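Search the archive
Home Lists Archive Subscribe Help

This site uses cookies to keep you logged in. Accept Settings

Re: [snack-swap] packing the April boxes

Everett Greenberg wrote:
> I have a carton that takes 37 packets if I stack them flat. Do we still
> have to keep each box under 2 pounds? And does anyone sort sweet from
> salty, or does it all go in together?

Everett,

The limit is still 2 pounds, box included. Mine came in over that last time and I had to pull out a can of nuts at the counter. Weigh it before you tape it.

I don't sort. I stand the tall bags at the back, lay the flat ones against the walls and fill in the middle with whatever is left. The white carton I'm using now is packed that way – one tall bag at the right rear, the small green one with the peas or beans near the front, and a pastry in yellow cellophane over on the left.

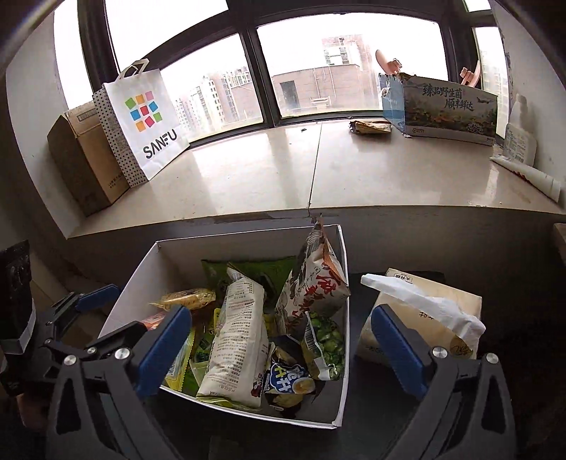 If your partner can't read the labels, put a short list in the box. Riku Nakajima got 100 grams of something very hot from me last year and ate it for breakfast. A line in English for each packet is enough. Pastries crush easily, so put those in last.

Roswitha Baumgart is still missing an address for her partner. Whoever drew her name, please write to her off list. Tarcísio has the spare cartons if anyone needs one – the small size only.

I'm mailing mine at 2 p.m. tomorrow.

Kamala Mathew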